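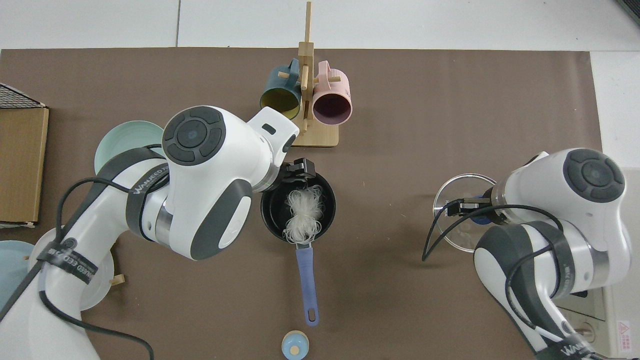

FOR IMMEDIATE RELEASE

Jodex finishes first round of kitchen examples and will not call it a robot cook

SERKTHORPE, April. Jodex said this month that it has recorded 1,038 examples of kitchen work for Zorkotus, its learning system for two-armed robots. The company is making no claim that the system can prepare a meal. It can't.

Each example is one short job done on a tabletop by a pair of robot arms with a person guiding them: noodles into a saucepan, a mug onto its stand, a lid lifted or set down. Zorkotus is then trained to copy the moves.

"Our field has a bad habit of showing one good clip and letting people fill in the rest," said Marcus Greenberg, who leads data collection at Jodex. "A thousand examples sounds like a lot until you move the pan a few inches and the arm closes on air. I'd ask anyone reading this to be as doubtful as I am."

Of the 1,038 examples, 700 passed review and will be used for training. The rest were set aside, most of them for dropped items, slow or jerky guiding, or a gripper that blocked the view of the thing it was holding. Jodex will keep the rejected recordings and mark the reason on each one.

Dried noodles gave the reviewers the most trouble. They bend, snag and break, and two bundles never sit in the gripper the same way. Glass lids were next, as clear glass is hard for a camera to pick out.

The work took 38 sessions and 8 trained operators. Greenberg said the small crew is a weak point. "If all your teachers have the same habits, so will the student. We don't know yet how much that hurts us."

Outside testing will be done by Tzanetos, which will set up its own table with cookware Zorkotus has not been trained on. Jodex will have no say in the choice of items and has agreed to publish the failure rate along with the success rate. No product, price or release date has been set.

Press contact: Marcus Greenberg, Jodex, Serkthorpe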